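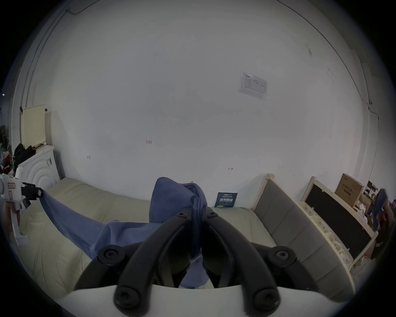 Folding Month wraps up in Wunlow with 3,415 pieces put away

Sunday, December 10, 2023

If you walked past the old Zolatska furniture store on Lau Street this fall and wondered why the front windows were full of beds with laundry on them, you were looking at the happiest class in town. The Wunlow Folding Month, which outgrew its name almost right away and ran from September until this weekend, closed with one last afternoon of towels, T-shirts, hooded sweatshirts and fitted sheets. By the time the doors were locked, the tally sheet on the wall stood at 3,415 folded pieces. A big cheer went up for the last one, a bath towel with a hole in it.

The idea is a simple one. You bring a basket of clean laundry from home, you pick a bed, and you learn to fold the whole basket on it. Then you take it all back home and put it away the same day (this last part is on the honor system). Classes were free, and 354 people came through over the season, a wonderful number for a town this size and for a subject most of us thought we had covered by age ten.

Why beds? The people behind Biloline, the neighborhood laundry that started the classes, had noticed that most customers carried their wash home and dropped it on the bed. That's where laundry gets folded in real life, or where it sits until somebody wants to sleep. A folding table at a laundry is hard, flat and waist high, and everything you learn on it goes wrong the moment you try it on a soft mattress. The cloth sinks. The edges wander. You lean over too far and your back complains. So the classes moved into the Zolatska showroom, where there were already beds of every height standing around, and people could practice on something like what they have at home.

I went three times, and I'd go again tomorrow. The first time I came with a basket of gym clothes and dish towels and thought I'd be out in fifteen minutes. I stayed until closing. There is something so cheerful about a room full of people all shaking out pillowcases at once, and you get to talking. A couple at the next bed had brought every tablecloth they owned. Someone had a sleeping bag. A family with teenagers was racing through a pile of soccer socks, and the teenagers were winning by a mile.

The heart of the course is what the instructors call "find, stretch, drop." It works for almost anything soft that has come out of the dryer in a ball.

First you find two corners. With a towel that's easy. With a shirt you're looking for the shoulder seams, and with a loose, slouchy garment you may have to hunt along the hem until you feel a side seam. Students kept being told to pick the thing up from the middle of the pile and let it hang for a second, and gravity really does do half the searching for you. The corners swing down and show themselves.

Then you stretch. Hold one point still, take a corner in the other hand, and pull until that edge is straight. You don't need to yank. A soft jersey will go out of shape if you pull too hard, so the rule in class was to stop when the wrinkle along the edge is gone. Do it along the next edge and you'll be amazed how much of the "ironing" is already done.

Then you drop, which means laying the straight edge down first and letting the rest of the cloth follow it onto the mattress. Beginners (me!) do it the other way around, dumping the whole thing and then chasing the edges with flat hands. On a quilted or padded surface that drags the underside into ridges and you end up starting over. Edge first, rest after. I've done every towel in my house this way for two months now and my linen shelf looks like it belongs to a much more serious person.

For two people, the same steps apply with one at each end. This was the most popular part of the afternoon, and it got loud. Each partner takes a corner, both step back until the cloth is taut, and whoever is closer to the headboard calls the fold. If you have ever argued with someone over a double sheet, you'll understand why it matters to have one caller. Big towels and throws came out beautifully this way, and even the smaller things went faster when one person held the bunched part and the other drew the end out.

Fitted sheets had an afternoon of their own in the middle of the season. All 38 places for it were taken before lunch on the day it was announced, and there was a line at the door besides. The showroom let everyone in and people doubled up on the beds. The method taught was the tuck, where you put your hands inside two neighboring corners, flip one over the other, and do the same with the pair at the far end, so all the elastic lies together in one messy strip. Fold that strip inward and what's left is close enough to a rectangle. "Close enough" got said a lot that afternoon, and it's painted on a piece of cardboard that hung over the coffee urn for the rest of the fall.

A few other tips that came up again and again, for those who couldn't make it:

Clear the bed before you start. Pillows on a chair, blanket folded down or off. A half-made bed gives you half the space and the piles slide into the dips.

Work from the foot of the bed, with the finished piles up by the headboard. You won't have to reach across them and they won't get knocked over when you swing a sheet around.

Sort by shelf instead of by owner if you share a closet. One trip per shelf saves a surprising amount of walking, though families with strong feelings about whose towel is whose may want to skip this one.

Fold towels in thirds the long way if your shelf is narrow, in half if it's deep. Measure the shelf once with the first towel and make all the others match it.

Leave the odd things for last. Robes, scarves with fringe, anything with a drawstring. Once the bed is nearly clear they're much less annoying.

And if something comes up feeling a little damp at the seams, hang it over the back of a chair until evening. Every class seemed to have one pair of jeans like this.

The tally sheet was started as a joke in the first week and turned into the thing everybody checked on the way out. Anything counted as a piece as long as it was folded and in a pile, except socks, which had to be paired and were marked in a different color and left out of the final figure. (There was some lobbying from the soccer family. It failed.) The busiest stretch came just before Thanksgiving, when people were getting guest rooms ready and brought in blankets and bedding that hadn't been out of the cupboard all year. One bed by the window was piled so high with quilts that passersby came in to ask if they were for sale.

Nothing was for sale at the classes, by the way, and nothing was handed out except a printed card with the folding steps on one side and the fitted sheet on the other. Extra cards are still at the Biloline counter and you're welcome to take one even if you never came. A large-print version is there too. Mine lives inside the linen closet door, stuck up with tape, and I still look at the fitted sheet side every single time.

As for what comes next, the showroom on Lau Street will be in use for other things through the winter, so the beds are going into storage at the back of the building. Biloline hopes to bring the classes back next September, again free and again with your own basket. Several people asked for a session on packing suitcases and another on baby clothes, which are tiny and slippery and very hard to stack. Both are on the wish list. There's been talk of an evening class as well, for those who work on weekends, and a repeat of the fitted sheet afternoon is a sure thing.

In the meantime the laundry is keeping its big table free for anyone who wants to practice in pairs on weekday mornings, when it's quiet. It's a table and you'll miss the mattress, but regulars from the fall have already been turning up and they're glad to show newcomers the tuck. Bring clean laundry only, please, and a basket or bag to take it home in.

A few items were left behind at the showroom over the season and are waiting to be picked up at Biloline: a striped pillowcase, two single gloves, a child's bathrobe with ears on the hood, and a very nice cream tablecloth that must be missed by somebody right before the holidays. Ask at the counter and describe what you lost. Everything is folded.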